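4.2 Organização das equipas e apuramento dos resultados

O concurso interescolar de leitura e biblioteca analisado neste estudo decorre todos os anos a partir de fevereiro e reúne equipas constituídas por alunos que colaboram nas bibliotecas das respetivas escolas. No ano letivo em apreço inscreveram-se 169 alunos, distribuídos por três escalões etários. A prova escrita foi cotada para 200 pontos e a prova de pesquisa bibliográfica para outros 200, perfazendo um máximo de 400 pontos por equipa.

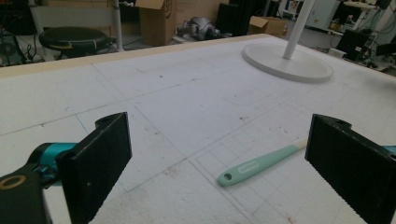
Figura 3. Pega de plástico verde-menta sobre a mesa, entre os dois dedos da pinça.

A Escola Básica de Larow e o Colégio Girnesier apresentaram equipas em todos os escalões. A Secundária de Najafi concorreu apenas no escalão superior, opção que a direção da escola justificou com a sobreposição do calendário de exames. As classificações foram recolhidas na plataforma Fatex, utilizada pelas três instituições para o registo de empréstimos e de atividades extracurriculares. 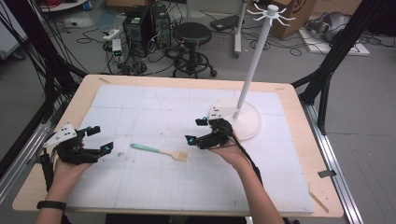 Importa distinguir a participação formal da participação efetiva. Vários alunos inscritos compareceram somente à sessão de abertura – situação já assinalada em edições anteriores – e foram, por esse motivo, excluídos da análise da assiduidade. Mantiveram-se, contudo, na caracterização geral da amostra. 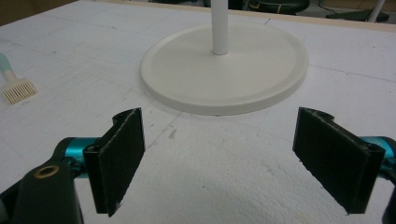

No que respeita à preparação, as equipas de Larow reuniram-se na biblioteca durante a pausa do almoço, ao passo que as do Colégio Girnesier dispuseram de um tempo semanal inscrito no horário. A comparação direta entre os dois regimes exige prudência, dado que os registos de presença não seguiram o mesmo modelo.

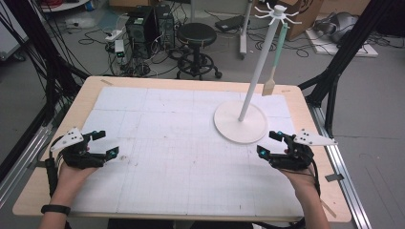 Grupo de Estudos em Bibliotecas Escolares | Texto recebido em 2020-10-06

A prova de pesquisa foi a que mais diferenciou as equipas. Os alunos com experiência no atendimento ao balcão revelaram maior segurança no uso da classificação decimal, embora essa vantagem não se tenha estendido às perguntas de interpretação literária. Os critérios de correção constam do anexo B, e o tratamento das respostas em branco é discutido na secção 4.3.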